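Packaging Basics, Handout 4
Screw Closures and Opening Torque
Instructor: Vlasta Tomić

A screw cap holds by friction at two surfaces: the thread flanks and the sealing face. Opening torque is the peak value needed to break both. It is normally higher than the torque that keeps the cap turning afterward.

Two contacts are required. The first restrains the body; the second turns the cap. If the body grip is too light, the bottle rotates with the cap. If it is too heavy, a thin wall buckles and the water level rises toward the neck. 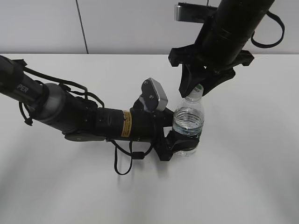 Ribs stiffen the wall against inward pressure and give the holding side more to bear on. Grip low, below the water line, where the contents back up the wall. A grip near the shoulder leaves the base free to swing — a common cause of spills in the lab section.

Worked values
Cap diameter: 30 mm
Tangential force at cap edge, each side: 30 N
Torque = force x diameter = 900 N·mm, or 0.9 N·m

Keep the turning axis in line with the neck. Side load on the cap adds friction on one flank and inflates the reading.

For the lab: work in pairs, record the peak only, and discard any trial in which the body slips. Send data sheets to Gayan Paul by 14 March 2024.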